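Golob two-arm cell: progress report to Nekorthorpe, period to the end of March
Issued Sun 4 April

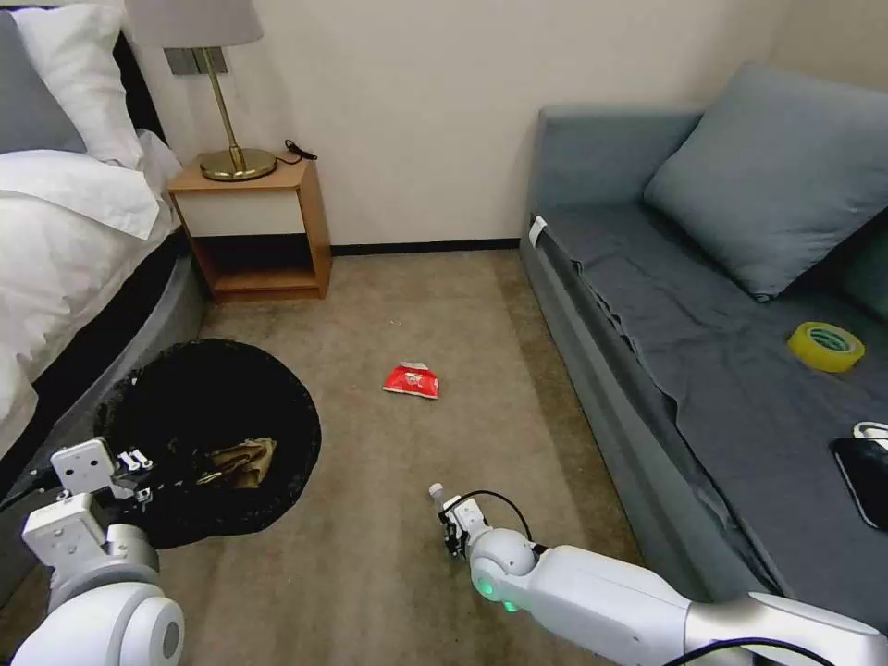

Work in this period went mainly on maintenance and on the repeat calibration asked for in the last review. The cell stayed in the bedroom layout at Kusau, and floor pick-up remained the main task.

Mechanical. Both grippers were taken off, cleaned and refitted. Carpet fibre had built up behind the finger pivots on the left unit and was slowing the close stroke. The finger screws on both sides were retightened and marked with paint so that any movement shows at the daily check. The service interval for the grippers is now 2,000 cycles. The old interval was set for hard floors and was too long.

Cabling. The right wrist cable failed once, at the connector. It was replaced with a spare from Clurano, and the loop was made longer to take the strain off at full wrist rotation. The left cable showed wear on the outer sleeve only and has been left in service. One spare remains.

Calibration. The head camera was recalibrated against both arms. Error at floor level is now 2 mm on the left arm and 3 mm on the right. The difference comes from play in the right elbow joint. It is inside the agreed limit but has grown since the previous check, and the joint will be opened in the next period.

Running. The cell completed 49 sessions. Stoppages were caused by the wrist cable fault and by false force readings when the fingers pressed into deep pile. The force threshold has been raised for downward moves only. Thin, flat wrappers on carpet are still the hardest items to grip and are logged separately.

Spending is within budget. Approval is requested for a bearing set for the right elbow and two further wrist cables, both from Clurano. Delivery of the bearings will decide the date of the elbow work.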